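Interim Progress Report: Two-Arm Handling of Delicate Stems

Submitted to the Camacho Fund for Applied Automation
Reporting period: second project stage, ending February

Summary

This report covers the second stage of the gripper comparison supported by the Camacho Fund. The purpose of the project is to establish which low-cost gripper and controller settings are suitable for handling light, flexible items with two arms working over a shared surface. Artificial flowers were chosen as the test material at the proposal stage and have been kept throughout.

Work in this period concentrated on the two finger designs that remained after the first stage, supplied by Direro and by Brulline. The comparison of fingers is complete. The comparison of controllers is behind schedule by three weeks, and a revised plan is given below. No change to the total budget is requested.

Work completed

The two-arm station at the Skudside workshop was brought into regular use at the start of the period. Both arms were recalibrated against the work surface, and the shared zone in the middle of the table, where either gripper may enter, was redefined in software. In the first stage this zone was too narrow. The arms frequently stopped short of each other and the operator had to reset them by hand.

The task set was reduced from eight tasks to 5: lifting a single stem from the surface, turning a stem end for end, passing a stem from one gripper to the other, separating one stem from a group, and adding a stem to a bunch held by the second arm. The tasks that were dropped gave nearly the same results as the ones retained, and the evaluation panel agreed to their removal at the last review.

A total of 1000 trials was planned for the finger comparison, divided evenly between the two designs, and all of them were carried out. Trials in which the controller lost its connection were repeated and are listed separately in the technical annex.
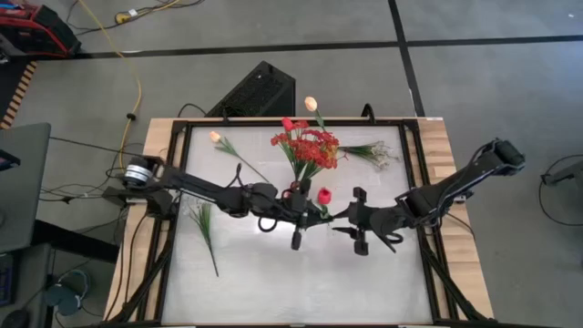 Which finger design will be carried forward to the final stage? The Direro fingers will be carried forward for all 5 tasks, with the Brulline fingers kept as a spare set.

The decision rests mainly on the passing task. The Brulline fingers hold a single stem firmly, and on the lifting task the two designs could not be separated. During a pass, however, the wider Brulline tips left too little room for the receiving gripper, and stems were often released before the second grip had closed. The Direro fingers are narrower at the tip and allowed both grippers to hold the same short length of stem. They were also easier to clean and refit between sessions.

Thin stems remain difficult for both designs. A grass-like stem lying flat on the surface offers very little to grip, and the fingers tend to push it along before they close on it. Stems with large heads present a different problem - the head swings when the arm changes direction and can pull the stem out of line. Slower travel reduces the swing but makes each trial noticeably longer.

Controller comparison

Two controllers are under review. The first is the unit supplied with the arms. The second is a replacement board that reads motor current and can limit the closing force of the gripper. The replacement board was delivered late and its first firmware version did not support two arms on one connection. A corrected version has since been installed and single-arm checks have been passed. Two-arm checks are in progress.

Early sessions suggest that limiting the closing force prevents the crushing of soft petals, but the number of sessions is too small for a finding to be reported at this stage.

Cables

Loose cabling continues to require attention. Cables running along the arms can restrict the outer joints when both arms reach toward the center of the table, and this accounted for several of the stopped trials. Longer leads and fixed guides have been ordered from the existing equipment line.

Expenditure

Spending on equipment is within the approved amount. Spending on staff time is slightly below plan, owing to the delay in the controller work, and the balance will be used in the next stage.

Plan for the next stage

The controller comparison will be run with the Direro fingers only, using the same task set and the same scoring sheet. Cable guides will be fitted before those trials begin. Once the two-arm checks are complete, trial data for both controllers will be sent to the Fund together with the technical annex, and a demonstration at the Skudside workshop can be arranged on request.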